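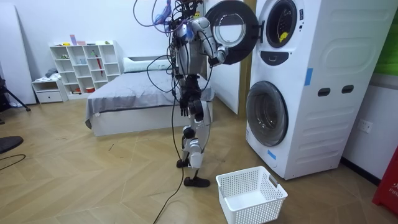 The upper machine, door open.

Osholm went out of the regional cup in August, and I have now gone through the match log twice. The short version is that the defeat came from the left side of midfield, and that it was visible in the data before the first goal went in.

Some background for readers who follow the bigger leagues. Osholm play in the second tier and were drawn away to Kultero, who are one division up. Attendance was given as 1,787, a good number for a ground where the far terrace is closed. The pitch is narrow. Kultero know this and press high on it, with the front three holding a line and the two central midfielders stepping up behind them.

Osholm set up in a 4-4-2 with a flat midfield. Against a narrow press the flat four has one known problem: the fullback receives the ball facing his own goal line, and the nearest pass forward is already covered. The usual fix is for the wide midfielder to drop 10 or so yards and offer a short angle. On the right, this was done. On the left it was done for the first 20 minutes and then it stopped.

I log passes by hand from the club stream, using a spreadsheet with one row per pass and a column for zone. Osholm completed 203 passes in the match, low even for them. In the opening spell the left and right sides were close to level. After that the left side drops away, and most of what remains there is the fullback playing back to the keeper. The keeper then kicked long, and Kultero won most of the second balls.

The first goal followed from this directly. Back pass, long kick, header won by Kultero in the center circle, two passes, shot from the edge of the box. The second goal was a corner and I have no complaint about it. The marking was zonal and the delivery was better than the zone.

Osholm's own goal came late, from a throw on the right. It was their best move of the night and it used the short angle described above.

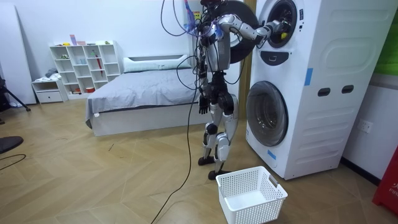

Unnithan wrote in after my first notes went up to say that I was being hard on the left midfielder, who had been told at the first stoppage to stay high and pin the Kultero fullback, and that the instruction could be heard from the seats behind the dugout.

I was not at the ground, so I accept that. It moves the fault from the player to the plan. It also fits the log, where the change happens at one point and does not drift. Pinning the fullback is a fair idea if the ball can reach the man doing the pinning. With the center of the field blocked, it could not.

The other question is fitness. Fulter, the tracking service the league uses for its public numbers, lists distance covered by team only, so there is nothing on single players. Osholm ran about 300 yards less than Kultero in the second half. Spread over ten outfield players, that is too small to explain anything.

For the next league game I would keep the four in midfield and drop one forward into the space behind the striker. That gives the left fullback a second passing option without asking the wide man to choose between two jobs. The reserve side has played this way since spring – with mixed results, mainly from set pieces.

The spreadsheet has a new column for pressure on the receiver, coded 0 to 2. I am filling it in for the earlier rounds as well and will post the file when those are done.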